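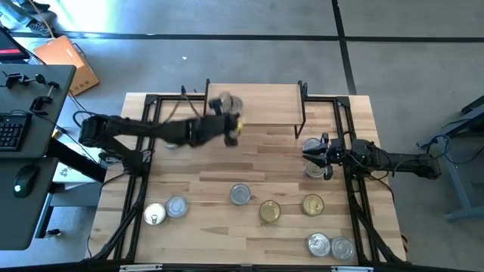

A butcher-block table top in strips of lighter and darker wood.

Jorden opens second wood finishing shop in Brunton

BRUNTON, 2 Oct 2013 – Jorden, the maker of solid wood table tops and kitchen counters, has opened a second finishing shop on the east side of Brunton. The new building handles sanding, oiling and packing for orders that were previously sent back to the company's main plant in Balden.

The move separates finishing from cutting and gluing, which stay in Balden. Sawdust from the cutting floor has long been a problem for freshly oiled surfaces, and the Balden plant could only oil in the evening after the saws had been shut off. In Brunton, oiling runs through the day.

"We were holding finished blanks on racks for up to two weeks before anyone could put oil on them," said Arne Brinkmann, managing director of Jorden. "Customers were waiting for a job that takes an afternoon. The new shop clears that up."

The shop has capacity for 600 tops a month. Standard lengths in maple, beech and oak will ship from Brunton starting this week. Walnut and custom sizes will continue to ship from Balden until December, when the second drying room is due to be ready.

Jorden is also changing the oil it applies at the factory. All tops finished in Brunton receive two coats of Nirnura, a plant-based hardening oil that the company has used on its cutting boards for several years. Tops finished with the earlier oil can be recoated with Nirnura after a light sanding. The company does not recommend putting it over varnish or wax – either one has to be removed first.

"Most of the calls we get are about rings from glasses and dry patches next to the sink," said Britta Schmieder, head of customer service. "Both can be fixed at home with fine sandpaper and a rag. We have rewritten the care sheet so that those two repairs come first."

The revised care sheet is packed with every top and can be requested by mail. It covers first use, yearly oiling, small burns and what to do if a top cups or bows after delivery. Buyers are asked to leave a new top flat in the room where it will be used for at least 2 days before fastening it down, and to use slotted brackets so the wood can move with the seasons.

The Brunton shop employs 50 people, most of whom transferred from Balden. Hiring for a second shift begins in December. A pickup counter for trade customers is open on weekday mornings, and orders placed there are held for 90 days.

Prices for standard tops are unchanged. Orders already confirmed will be delivered on the dates given to customers, regardless of which shop finishes them.

About Jorden
Jorden makes solid wood table tops, counters and cutting boards for homes, schools and workshops. Its head office and main plant are in Balden.

Press contact
Britta Schmieder, Jorden, Balden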